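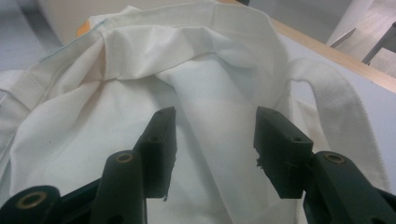 ¿Cómo dobláis las bolsas de tela para que las asas no acaben por fuera y enredadas con las demás?

Primero se estira la bolsa en plano, se llevan las asas hacia dentro del cuerpo y después se dobla en tercios a lo largo. Con las asas recogidas desde el principio el paquete no se deshace.

Foros > Casa y orden > Cocina y despensa > Doblar bolsas de tela: asas dentro o asas fuera

marisa_tendal
Abro hilo con la pregunta de arriba y con la respuesta que me dieron en el de cajones, para no seguir ensuciando aquel. Tengo un cajón de 40 cm de ancho en el mueble de la entrada y ahí van todas las bolsas de la compra. Las meto dobladas y a la semana es un nudo de asas. La respuesta de los tercios la he probado y funciona con las finas. Con las de loneta gruesa, regular: el bulto de las asas queda en el centro y la bolsa se abre sola.

Casimiro Alcaraz
Yo no metería las asas dentro. En una bolsa de loneta el asa es más gruesa que el cuerpo, y si la metes entre dos capas te queda un lomo que no hay manera de aplastar. Lo que hago es dejar la bolsa plana sobre la mesa, con las asas hacia mí, juntar las dos y tirar un poco de ellas para que la boca quede recta. Luego doblo el cuerpo y uso las asas para dar una vuelta al final, como quien ata un paquete sin nudo. En el cajón van de pie.

pinza_de_madera
Lo de la vuelta con las asas deforma la costura. Tengo dos bolsas de Dafis a las que se les ha abierto el pespunte justo donde nace el asa, y las guardaba así.

Casimiro Alcaraz
Se abre el pespunte por llevar peso, que es para lo que se usan. Las mías llevan años con la vuelta y no les ha pasado. Si aprietas mucho, a lo mejor.

pinza_de_madera
Tampoco las cargaba tanto. Pan y poco más.

teo_brollot
Depende de lo largas que sean. Las de asa de hombro dan para la vuelta. Las de asa corta no, y ahí lo de meterlas dentro es lo único que sirve. Yo las separo en dos montones y cada montón se dobla de una manera. En el piso de Brollotstead tenía un cajón más hondo y me daba igual, las echaba de cualquier forma. Ahora tengo una balda de 110 cm y las pongo en fila en una caja sin tapa.

marisa_tendal
Las mías son casi todas de hombro. ¿Y las estampadas? Tengo alguna con el dibujo grande y si la doblo siempre por el mismo sitio se marca la raya.

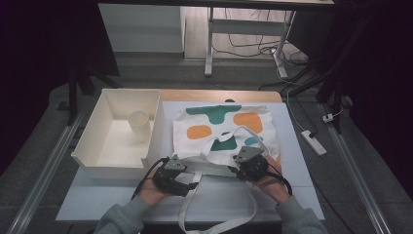
Casimiro Alcaraz
Para las estampadas sigo el mismo orden, pero el dibujo va hacia dentro. Pongo la bolsa boca abajo, con el estampado contra la mesa, paso la mano del centro a los lados y doblo sin marcar la raya con la uña. La segunda vez que la guardo cambio el pliegue de sitio – si antes fue en tercios, ahora por la mitad. Plancharla antes solo si viene de la lavadora hecha una bola, y siempre por el revés.

nuria_k
Planchar bolsas de la compra, lo que me faltaba por leer. Las mías van colgadas de un gancho detrás de la puerta, unas dentro de otras. Cero pliegues.

pinza_de_madera
Con el gancho pasa que siempre coges la de fuera, y las de dentro se quedan ahí meses. En enero vacié el mío y en el fondo había una bolsa con un tique de la farmacia y media cebolla seca.

nuria_k
Eso es que no las vacías, el gancho no tiene la culpa.

teo_brollot
En lo del dibujo hacia dentro discrepo. Si van de pie en una caja, con el dibujo hacia fuera sabes cuál es cuál sin desdoblar ninguna. La raya se nota poco cuando la bolsa está llena. Yo prefiero encontrarla rápido.

Casimiro Alcaraz
Para eso me vale el color de la costura, o el asa. Pero lo entiendo si tienes muchas iguales. Yo tengo una docena y me las sé.

marisa_tendal
Vuelvo con resultados. He vaciado el cajón entero y he hecho lo de los dos montones. Las de hombro con la vuelta de Casimiro, floja, y las tres de asa corta en tercios con las asas dentro. Caben todas de pie y sobra hueco para las de malla de la fruta. He tirado una de Sevville que tenía el fondo roto. La duda que me queda es el lavado: ¿a 40 grados encogen?

nuria_k
Las de algodón sin tratar, sí, la primera vez. A mí una me encogió de largo y se quedó más ancha que alta. Agua fría y a tender estirada por el bajo, con las asas colgando.

teo_brollot
Yo las lavo a 40 con las toallas y siguen valiendo para lo mismo. Encogen un poco y ya no encogen más. Lo que no haría es secadora. El estampado de una de Astitton se me cuarteó entero.

pinza_de_madera
Del revés y en frío si tiene dibujo. Si es lisa, como las toallas. Y se tienden por el bajo, en eso le doy la razón a nuria_k. Si las cuelgas de las asas se quedan las marcas de la pinza y luego no hay quien las doble rectas.

marisa_tendal
Pues en frío. Las de malla no sé ni si se doblan, de momento van hechas un rollo.

Casimiro Alcaraz
Las de malla, rollo y una goma. O todas dentro de una.

Última actualización: 18 mar 2026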